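Print this page | E-mail this page

Bench notes: the Sernorent lot, again
March 2018
By Martti Hirvonen

Still chasing the flat taste in the Sernorent. I went back through the old log sheets last night (the ones with the coffee rings on them, naturally) and the pattern is pretty plain once you put the sheets side by side. The first roast after a cold start is fine, the next one is fine, and then everything slides toward cardboard and toasted bread for the rest of the day. Same green, same charge weight, same me.

So I pulled the little Faulkner drum out from the wall and gave it the cleaning it should have had in August. The exhaust elbow was a disgrace. Chaff packed into the bend like felt, and a brown varnish behind it that wouldn't come off with the brush. I ended up soaking the elbow overnight in the same cleaner we use on the brew baskets, and in the morning it wiped out with a rag. Fan blades got the same treatment. The draft is so much stronger now that the chaff drawer rattles when I open the damper all the way!

First batch after cleaning went in at 200 C and I ran it exactly like the old profile, which was a mistake. With all that air moving it stalled in the middle and I had to lean on the gas to get it to crack at all. Tasted baked. I drank it anyway.

Second try, I closed the damper to the 2 mark until the beans went yellow and only then opened up. Much happier. The bean probe read 138 when the color turned, and it kept climbing nicely from there without me fussing with the flame. Smell at the tryer went from hay to bread to something like brown sugar, in that order, no sour patch in between. I'd forgotten it was supposed to do that.

Also checked the green, since I had the lid off the bin. The Nuloter moisture meter wants its battery door held shut with a thumb or it drops out halfway through a reading, so if you get a silly number, that's why. The top of the bin reads drier than the bottom. I don't love that. I've rolled the bag over and moved it away from the radiator, and I'd like it to stay away from the radiator, please.

Grinding and tasting notes, for whoever picks this up. Let the roast rest overnight at least. I tasted one straight off the cooling tray because I'm impatient, and it was all smoke and fizz and told me nothing. After a night in the tin it was a different coffee — soft, some dried apricot, a bit of walnut skin at the end. The walnut I can live with. As espresso it still runs sharp up front, and I think that's the roast being a touch quick at the finish and not the grinder, although I did go finer to see. Finer only made it bitter AND sharp, so back it went.

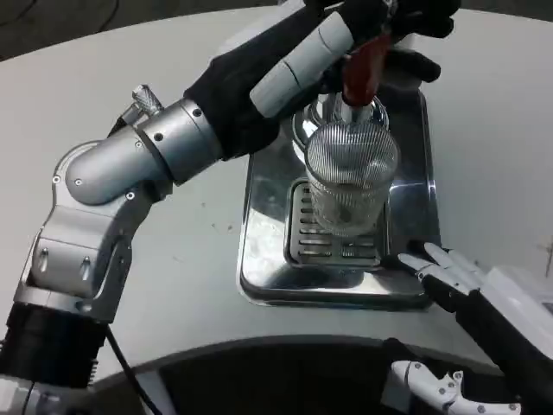
For the filter version I weighed out 50 grams for the big pot and used the tap water, then did it over with the softened water from the back sink. Tap water wins, by a lot. The softened water made it taste like the inside of a paper bag, and I'm now wondering how many of last month's bad cups I blamed on the roaster when it was only me filling the kettle at the wrong sink. I've put tape over the handle.

Next thing is to stretch the finish a little by backing off the gas just before crack, leaving everything else alone. I always want to change the charge temperature at the same time and then I can't tell which one helped. Not this time. I've written DON'T on the clipboard.

Lernateck still owes us the new door gasket. The old one is holding, but there's a scorched spot near the hinge and I can feel warm air on my hand when I reach past it. Call them again. Scoop is missing too — if it's in somebody's desk, I would like it back.

Comments

dripmouse: We had the same bread taste and it was the exhaust on ours too. Never thought of soaking the elbow, I've been scraping like a fool.

Gail R.: What do you soak it in, powder or liquid? And is it OK on aluminum?

Martti Hirvonen: Powder, in hot water. My elbow is steel, so I can't vouch for aluminum. Try a small corner first.

oldburr: scoop is in the green bin. it's always in the green bin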